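Home Topics Shop & Storage Unanswered Sign in

Crisp tubes on a shelf: lying down or standing up?

Posted by Eilidh Rankin, January 21, 2020
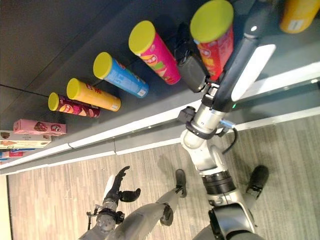 I look after the snack shelves in our break room at Skirkita and I have been told, again, that tubes of crisps should lie on their sides in a row with the ends facing the same way. The reason given is that they "look tidier and sell faster". I doubt both. We went through 40 tubes last month standing up and I can't see that anyone was put off. The shelf has a white rail along the front, so I accept they won't end up on the carpet, but they still shift about when you take one from the middle. The flat boxes of biscuits and chocolate treats go at one end and they behave themselves whatever you do. Is there any real case for laying the tubes down, or is it just a fashion?

Hideaki Katayama
3459 points

Depends on the height above the shelf. If a tube fits upright with room for a hand, stand it up. You see the printing, and you lift one without disturbing its neighbours. Laying them down makes sense on a low shelf, or a sloping one where you want the next to roll forward — and even then only if the slope runs the right way. Mine didn't. I had 10 of them heaped in one corner by lunchtime.

I'd also question "sell faster". Ask whoever said it what they compared it with. We tried it both ways in February, and the only thing that made any difference was keeping the colours apart so people could find their flavour. If you do have to lay them flat, put a box at the open end as a stop. A full one, mind. An empty biscuit box just slides along with everything else.

Rosario Sala
16 points

lying down is better, more modern. we have always done it and no complaints. lids all one way

Valbona Bošković

More modern than what? I've had broken crisps both ways, so don't let anyone sell you that argument either. I bought a Clotum divider for ours and it was too wide for the tubes. Went back to standing them up.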